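When a Robot Lets Go: The Story of the Dropped Blocks
A reading page for ages 8 to 12, from the Learning Department of the Maltance Science Center

Words to know
Gripper: the part of a robot that holds things. It does the job of a hand.
Fault: something in a machine that is not working as it should.
Sensor: a part that measures something, such as light, heat, or pressure.
Emergency stop: a large button that makes a machine stop moving at once.

What was the robot supposed to do?

At the Maltance Science Center there is a workshop where engineers test robots. One of these robots is called Orwood. Orwood has a single arm, and at the end of the arm is a gripper with two black fingers. Its task is to reach into a cardboard box, take hold of a wooden block, lift it out, and set it on a tray.

This may sound like an easy task. A child of three can do it without thinking. For a robot, each part of the task must be planned. The robot has to find the block, work out which way it is leaning, open its fingers wide enough, move them to the right place, and close them. It must squeeze hard enough to keep the block from slipping. It must not squeeze so hard that it damages the block, the box, or itself.

Orwood had practiced this task many times. In one set of tests it made 819 lifts. Then, on a Thursday in September, it began to drop blocks.

What went wrong?

The first block fell back into the box from a low height. The engineers noted it and allowed the robot to continue, as a single drop is not unusual. The second block fell from higher up. It struck the edge of the tray and bounced onto the floor, close to the yellow line where visitors stand.

Margit Åberg, the engineer in charge that day, pressed the emergency stop. The arm stopped moving. The visitors were asked to step back, and the gate to the test area was closed. No one was hurt.

Some pupils have asked why the robot was stopped when the block was so small. The rule at the Center is that any object which leaves the test area by accident is treated as a safety matter, whatever its size. A machine that has done one thing it was not meant to do may do another. The engineers must find out why before it is allowed to move again.

How did the engineers look for the fault?

Finding a fault is similar to the work of a detective. The engineers wrote down every possible cause they could think of. Then they tested each one.

Was the block too heavy? They weighed the blocks. All of them were within the limit.

Was the computer program to blame? They compared it with the program used the week before. Not one line had changed.

Was the gripper squeezing too weakly? To check this, they used a pressure sensor made in their own workshop, which they call the Skinis pad. The pad is thin and soft. When the robot squeezes it, the pad shows how strong the squeeze is. The left finger gave the correct reading. The right finger did not. It pressed well at the tip, but hardly at all farther down.

Njål Berge, a technician, then removed the right finger and looked at the place where it joins the arm. It is held there by 2 small screws. One of them had worked loose. When the finger closed on a block, it tilted outward a little, and the block was held only by a narrow strip at the tip. A block lying flat could still be lifted that way. A block standing at an angle would turn, slide, and fall.

Why is a cardboard box so difficult?

After the screw was tightened, Orwood was given its hardest test. Blocks that lean against the side of a box are more difficult to pick up than blocks that lie flat. The fingers must come in at a slant, and there is little room between the wood and the cardboard. Cardboard also bends and tears. If a finger catches on a torn edge, the whole box may move, and the block will no longer be where the robot expects it to be.

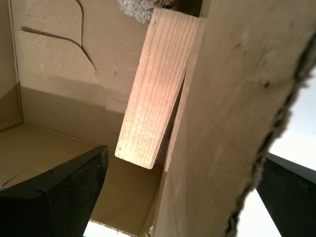

A wooden block leaning in a cardboard box, between the two black fingers of a gripper. The box has a torn edge on the right.

People deal with these problems by touch. If you reach into a bag for a pencil, your skin tells you when you have it, when it is slipping, and when your sleeve has caught on the zipper. You change your grip in less than a second. Orwood cannot feel in this way. Apart from the times when the Skinis pad is fitted for a test, it knows only how far its fingers have closed. On that Thursday its fingers had closed to the correct distance, and so the robot had no sign that anything was wrong.

What was changed?

Repairing the screw removed the fault. The engineers also asked how the same fault could be found sooner if it ever came back. They made the following changes.

The screws in both fingers are now checked after every 200 lifts. Previously they were checked only once a month.

The robot squeezes the Skinis pad each morning before the first test. If the two fingers do not give matching readings, the arm will not start.

After one dropped block, the robot pauses by itself and waits for a person. It does not try again until that person has looked at the gripper and pressed a green key.

A clear screen, named the Isaksson screen after the workshop in which it was built, now stands between the test area and the visitors' line.

Since these changes were made, Orwood has completed more than 3000 lifts. It has dropped blocks on a few of them, and each time it has paused as it should. The engineers do not expect the number of drops to reach zero. Their aim is that a dropped block should never reach a person.

Safety rules for visiting groups

Stay behind the yellow line at all times.
Do not reach over or around the clear screen, even when the robot is still. A robot that is not moving may be waiting for its next instruction.
If you see something fall, leave it where it is and tell a member of staff.
If you hear the word "Stop," stand still and listen.
Any person in the room, including a child, may call "Stop" if something looks unsafe. You will not be in trouble if you are mistaken.

Try it in class

You will need a wooden block, a cardboard box, and two rulers. Lean the block against the inside of the box. Hold one ruler in each hand and use them as gripper fingers. Try to lift the block out without touching it with your hands.

Now hold the right ruler so that only its very end touches the block, and try again. Write down how the block moves. Does it turn? In which direction does it fall? Then lay the block flat and repeat both tests.

Compare your results with those of another group. Teachers may request the answer notes and a larger copy of this page from the Learning Department.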